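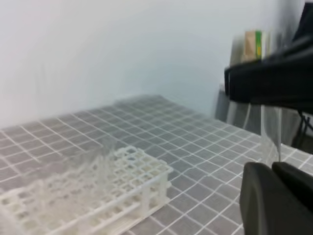 White test tube rack on the gridded table cover.

The open day at the Paiva water laboratory was on 5/29/22, and I went with Margit Aasen from our well owners' group. It is 13 miles from town, the last 2 on gravel. Parking was in the field behind the pump house.

Ilídio Sampaio led the first tour. He started outside at the intake and explained how the supply is tested between the river and the storage tank. The lab handled 189 private well samples in February, almost double the usual load, after the floods at Grurnine.

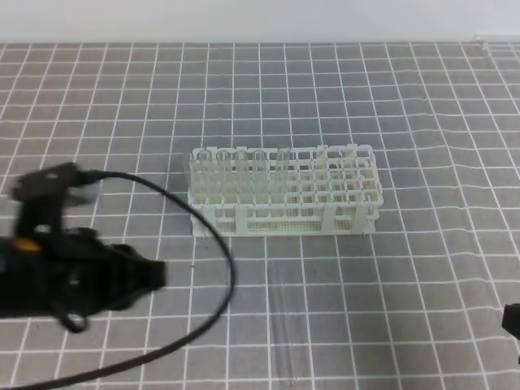

Photo: Kausar Awan

Most questions were about wells. Ermelinda Arruda told us to run the tap for 3 minutes before filling a bottle and to keep it in a cooler on the way over. Results come by mail. She would not guess at the cause of the brown water on the Gisano road without a sample,

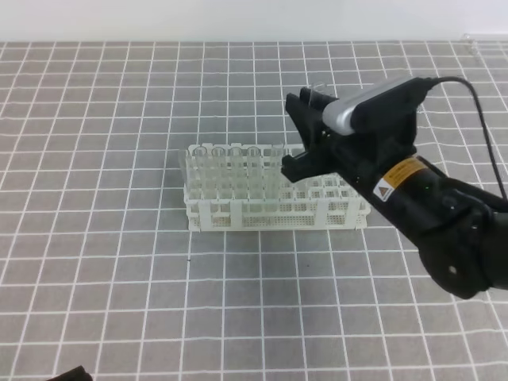
and she said the same to a man who wanted to know if his softener was to blame. Margit picked up forms for the whole group.

Lunch was soup and bread in the old filter hall. Belmiro Macedo gave a talk there on the new main, which will follow the Wuler road and should reach the upper farms next year.
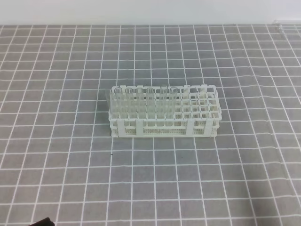
Glass test tubes standing in the rack.

Sample bottles can be picked up at the front desk on weekday mornings. Bring your well number.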